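3.2 Background noise and the length of conversations

We had expected that people in louder rooms would simply speak up, and to some extent they did. What surprised us, and what we would like to spend a little time on, is how much sooner they stopped talking at all. Of the 300 conversations logged at the Charbonneau site, 134 ended within a minute of the ventilation switching to its higher setting – often in the middle of a story that the speaker had seemed quite happy to be telling. Figure 4 shows the kind of overhead ductwork and piping we mean when we speak of an "open" ceiling in this section. 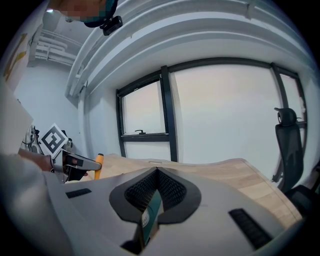 Figure 4. Exposed white ducts, beams and pipes beneath a pale ceiling.

The same pattern was weaker at Staltirmont, where the shared rooms are smaller and carpeted, and where many of the people we listened to had known one another for years. Old friends, it seems, will put up with a good deal of humming. Danang Wuisan, who kept the listening diaries there, noted that long-time neighbors tended to move their chairs closer together when the fans came on, while newer residents let the talk drop and went back to their newspapers or their tea.

We are careful not to make too much of this. The Staltirmont diaries cover only 50 conversations, most of them from Sunday afternoons, when visitors are in the building and everybody is a little more talkative than usual. Still, the difference held up when we set the visitors' conversations aside, and we return to it in Section 4, where seating distance is treated on its own.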